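Two arms, one table, second one grabs off center
posted by Puston, 3/20/20

Got two arms bolted to one table, sorting colored cubes. The second lands 3 mm off every time, always the same way! I redid the gripper (twice) and nothing changed. 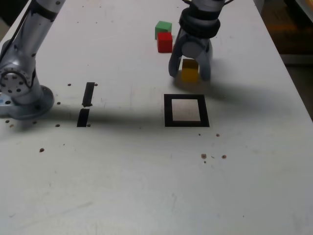
It was fine back in October. Do I have to teach every point again?

Rarketti
Nope. Check the base bolts first, then redo the zero off your square marker. Mine drifts after over 300 cycles.

Dewulf
Same problem, never fixed it. I just typed in an offset.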